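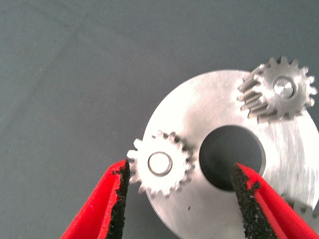

Plultham adds spur gear and disc sets to its workshop range

Plultham has extended its Kiani range of training parts with a gear and disc set for colleges and small repair workshops. Each set consists of a round metal disc with a large central hole and small spur gears that mount on its face, with the teeth extending past the rim.

The parts are supplied unpainted. Tool marks from machining are left on the disc and are not treated as a fault at inspection.

"Learners need to see how the teeth sit in relation to the edge of the plate," said Yeshi Gebretsadik, product manager. "With a cover fitted they can't."

A first batch of 246 sets has been allocated to the Warnero training centre. Orders from other customers are packed at the Sovano site and leave within 7 working days. Spare gears are sold separately - the minimum order is 3.

Trade enquiries: Robel Yilma, Plultham sales office.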